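Opening up the office desktop: processor swaps on older machines
Speaker notes, Siden repair evening, November

Slide 1. Title

Welcome, say where the coffee is, phones on silent. The talk runs until 7 and then the benches are open.

I look after the desktops at Pesitton. We have 180 of them, nearly all small office towers bought secondhand through Ralitz. Last winter I changed the processors in 11 of them. Tonight is how I did that and where I lost time.

Ask for hands: who has had the side off a desktop? Who has taken a processor out of one? If most hands stay down on the second question, go slower on slides 5 to 7.

Slide 2. Why bother

The machines were fine for mail and spreadsheets. The drawing office needed more, and used processors for that generation are cheap. Everything else in the case stayed as it was: same board, same memory, same power supply.

Say clearly that this isn't always worth doing. If the disk is an old spinning one, change the disk first and see if anyone still complains. Four of the people who had asked me for a faster computer were happy after that and I left their processors alone.

Slide 3. Check before you buy

Read the model number of the machine, then find the list of processors the maker says it supports. A chip that fits the socket may still not start. Sometimes the board needs a firmware update first, and you have to do that with the old processor still in place. I forgot this on my first machine and had to put everything back together to run the update.

Check the power rating of the new chip against the cooler you already have. Small office cases come with small coolers.

Pass around the printed checklist here.

Slide 4. The table

A clear table and a good lamp. A screwdriver that fits properly. Wrist strap clipped to bare metal on the case. Paper towels or lint-free cloth, isopropyl alcohol, a tube of thermal paste. A lidded box for the old chip.

Put the case on its side with the board facing up. Don't try this with the tower standing. The shop we use, Karakaya, sells a magnetic tray for screws and I like it, but an egg carton does the same job.

Shut down, switch off at the back, pull the cord, hold the power button for a few seconds. Then open the side.

Slide 5. Getting the cooler off

Unplug the fan first. Pull on the plug, never on the wires. It's usually a four-pin plug and it only goes on one way, so there is no need to mark it.

Loosen the cooler screws a few turns each, crossing from corner to corner. When they are all free, twist the cooler gently left and right before lifting. Old paste grips hard. If it won't move, put the screws back in, run the machine for ten minutes to warm it up, and start again from the top.

Clean the bottom of the cooler now while you remember. Set it down with the clean side up.

(People always ask if the old paste can stay. No. Wipe it off.)

Slide 6. Opening the socket

Push the wire lever down and a little away from the socket, then let it come up slowly. Raise the metal bracket. It should swing up without force.

Lift the old processor straight up by its edges and put it in the box. Close the lid of the box.

At this point keep hands, sleeves and lanyards out of the way. On the type of socket in our machines the contacts are in the socket, and they bend easily. Don't blow on them. Don't wipe them with anything. If you need to go and answer the door, lower the bracket first.

I bent contacts on one board. I got the machine running again with a magnifier and a sewing needle, and it took the whole afternoon. I wouldn't plan on being that lucky.

Slide 7. Putting the new one in

Slow down for this slide.

Find the small corner mark on the chip and the matching mark at the socket. Look for the notches on the edges too. Work out which way the chip goes while it's still in its packaging.

Hold it by the edges, metal side up. Keep it level, bring it over the socket and lower it straight down. No pressing and no sliding. When it's in the right place it sits flat and doesn't rock. If one corner is high, lift it out and look again.

Lower the bracket, then bring the lever down and hook it. The lever takes more force than people expect, and there may be a creak. That is normal.

Slide 8. Paste, cooler, first start

A blob the size of a small pea in the middle. Set the cooler straight down and tighten the screws corner to corner, a few turns at a time. Plug the fan back in. I have forgotten the fan twice.

Start it with the side still off and go into the setup screen. Check that the new processor is named there and watch the temperature for a few minutes before you close up.

Slide 9. Benches 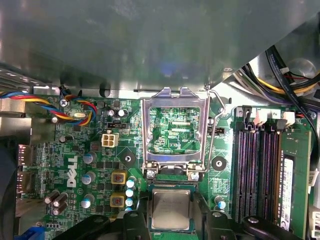 Two practice boards per bench, with dead processors, so you can open and close the socket as often as you like. Wrist straps are in the blue crate. Start with the lever and the bracket on their own, and pick up a chip once you're used to how they move.

Leave the brackets closed when you finish. Spare checklists are by the door.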